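Does clutter in the background help or hurt when you train on handheld gripper demos?

Asked by tidepool_ren

I've been reading about the method where people pick things up with handheld grippers, and a policy learns from the wrist view. I love this idea! My small project (Ekura, just me and a cousin) has 71 demos of packing a box, all shot against a bare wall. The policy does great at that wall and falls apart in my kitchen. Should I start over in real rooms, or add more demos where I am?

Mavis Dvorak

Real rooms, please! We ran this comparison in March and I'm still excited about it. Same task, same number of demos, one set in a plain booth and one in lived-in homes. In a home neither policy had seen, the booth policy finished 7 tries out of 51. The home policy finished nearly all of them. It's one task and one new home, so don't frame it on your wall, but the gap was huge.

Snacks and a shipping box on a checked tablecloth, with a kitchen and sofa behind:

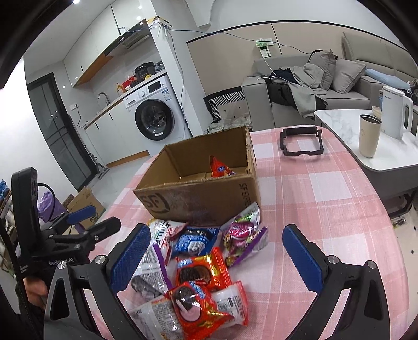
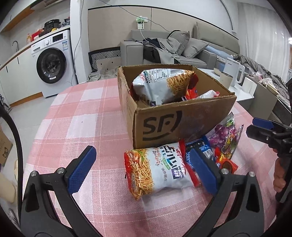
The other thing I'd change is the packets. Mix shiny and dull, stiff and floppy, and let them overlap. Keep your old demos too, we got a bit more out of mixing them in. And move the box between takes, even a few inches, or the policy learns one spot and sticks to it.

pettigrew_fan

agree w/ Mavis. I only had 3 rooms and still saw a jump

Odell K.

Check your lighting first. Mine was failing because of a lamp. Might not be your problem, but it's a quick thing to rule out before you reshoot everything.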